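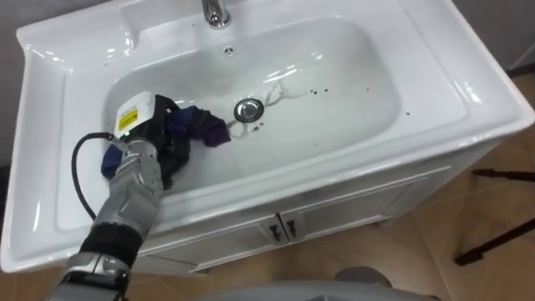 How long does a campaign yard sign last outdoors?

Mine go up in August and come down after the election, and the Fomitz double-sided sign gets through that stretch with its colors still bright. I've put out a lot of signs for school board and county races, so when I started selling them I picked the one I'd kept buying for myself!

Each Fomitz sign is printed on both sides and ships with its wire stake. A pack of 14 costs $49, and you can mix up to 3 designs in a pack (handy if you're sharing a ballot line with somebody and splitting the bill). Send me your artwork, or just the candidate's name and the office, and I'll mail you a proof before anything gets printed. Don't forget your "paid for by" line. Check your state's wording, I can't do that part for you.
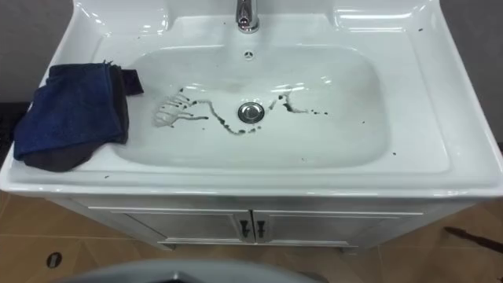 Vlachopoulos wrote in to say the stakes went into hard clay fine, but that the office name should be bigger, as drivers on the county road could only read the last name. Fair point, and the Walotis layout now has a larger second line.

Orders of 20 packs or more go out from Honov on a pallet, so please give me an address with someone there to sign for it.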